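# Budgeting for a second pair of handheld grippers – what am I forgetting?

**tududgate_val** 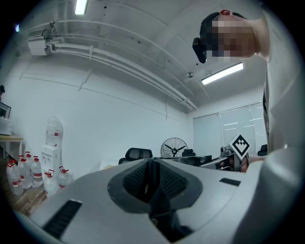

How much should a small shop set aside beyond the sticker price of the grippers themselves? Plan on at least half the hardware price again for the first year, with most of that going to spare parts, storage and the hours of whoever keeps it all running.

That's the rule I was handed when I took over the equipment budget, anyway, and I'd like you all to poke at it before I send my numbers up in February. I'm Valentyna Ostapchuk, I run purchasing (and scheduling, and the coffee order) for a little outfit in Brenham. We collect hand demonstrations for people who train robot arms. One headset, handheld grippers, folks doing chores over and over. We have work lined up for a second setup and I get to decide what we buy.

What I have so far:

- second pair of grippers, Cirby, same model we already use
- one more headset, plus spare straps
- printed marker plates, 20 of them
- storage drives
- a charging shelf

I've got a quote from Vasiliauskas for a full bundle and it's tempting because it's one invoice. But it costs more than buying the pieces, and I can't tell if I'm paying for anything except the one invoice. Thoughts?

---

**hingepin**

Take the bundle. I know everybody here loves piecing stuff together but your time has a price too. We bought ours in bits and I spent most of a spring matching cables to mounts. Headset came from one place, grippers from another, and whenever something didn't line up each seller pointed at the other one.

Also 20 marker plates is plenty. We've had the same ones forever.

---

**moss_and_motors**

Gonna disagree with hingepin on both counts, sorry!

Bundle first. Ask them what's in the support line. When we got a similar quote (different seller) the support was email only, and replacement parts were billed separately at full price. So the bundle was a convenience fee with a nice cover page. If Vasiliauskas will put a loaner unit in writing, then okay, I'd pay extra for that. A loaner is worth real money when you've got people on the clock.

And the plates. It depends how they're mounted. Ours sit up on top of the gripper where they get knocked every time someone sets it down in a hurry. Corners go first. I'd double it, they're cheap.

---

**tududgate_val**

@moss_and_motors there's a line that says "priority support" and that's the whole line, lol. I'll ask about the loaner.

@hingepin I hear you on the cables. Our first setup was like that too, though since then I've got a labeled bin and a cheat sheet, so I'm hoping the second time goes faster. Maybe I'm kidding myself.

---

**oldquartz**

What's the room like? I ask because that ended up being our biggest surprise cost. Two people swinging their arms around with headsets on need a lot more floor than one person does. We had to move our second station into a different room, and that meant new lights, another table, and a second set of everything you'd normally share.

Before you spend a dime, put tape on the floor and have two people go through the motions at the same time.

---

**tududgate_val**

Oh, that's a good one. I hadn't put anything in for the room. I figured we'd stagger people, one in the morning and one after lunch, but then what am I buying a second setup for? Going to do the tape thing tomorrow.

---

**hingepin**

Staggering isn't crazy. If you stagger, you could skip the second headset and buy just the grippers, and you'd have a full spare pair for when one goes down. That would've saved us more than once.

---

**moss_and_motors**

See, that I agree with. One and a half setups is an underrated way to go. Buy the part that wears out, share the part that doesn't. The grippers have moving fingers and get squeezed all day long. The headset mostly needs clean padding and a new strap now and then.

Val, do you log how long your grippers go between repairs? I'd want that number before anything else.

---

**tududgate_val**

Kind of! I keep a sheet. The left one went 137 hours before the trigger started sticking, and the right one is still on its original spring. So the two hands aren't wearing the same, and I have no idea what to do with that in a budget. Most of our people are right-handed, which makes it even weirder.

---

**oldquartz**

One failure doesn't tell you much. I'd set money aside for one rebuild per side per year and change it once you've got more on your sheet.

And my yearly sermon: drives. We planned on what we were recording at the time, then the client wanted us to keep the raw files as well as the processed ones. I'd put about $1000 in the storage line and be happy if there's any left over. Get the retention period from your client in writing, because "keep it for a while" can mean anything.

---

**kettle_ann**

Lurker here, I do payroll for a shop that does this kind of work. Please, please put training time in the budget. Every time we add a station the equipment gets its own lovely spreadsheet and the hours come out of thin air. A new person on our floor isn't turning in usable recordings until well into their first week, and they're getting paid for all of it (as they should be).

---

**hingepin**

Don't disagree, but that's labor and it belongs in a different bucket. If Val puts it in the equipment request, somebody upstairs is going to strike it out and then get suspicious about the rest.

---

**kettle_ann**

Then put it in the notes at the bottom. I don't care which bucket, I just want it written down someplace.

---

**tududgate_val**

Okay, tape is down and we tried it. Two people fit as long as they're both doing tabletop stuff. The minute one of them has to turn and reach for a shelf, they bump elbows. So two full stations would work for maybe half of our task list.

New draft:

- one pair of Cirby grippers, bought as pieces
- no second headset for now, just straps and padding
- one rebuild per side
- double the marker plates (fine, moss, you win)
- storage at oldquartz's number
- training hours in the notes

I wrote to Vasiliauskas about the loaner too. If they say yes I'll run the bundle price against this list one more time.

---

**moss_and_motors**

Looks good to me. Ask them how long shipping on the loaner takes, too – ours wanted the broken one back before they'd send anything out.

---

**hingepin**

Still would've taken the bundle. Post what they say about the loaner though, I'm curious.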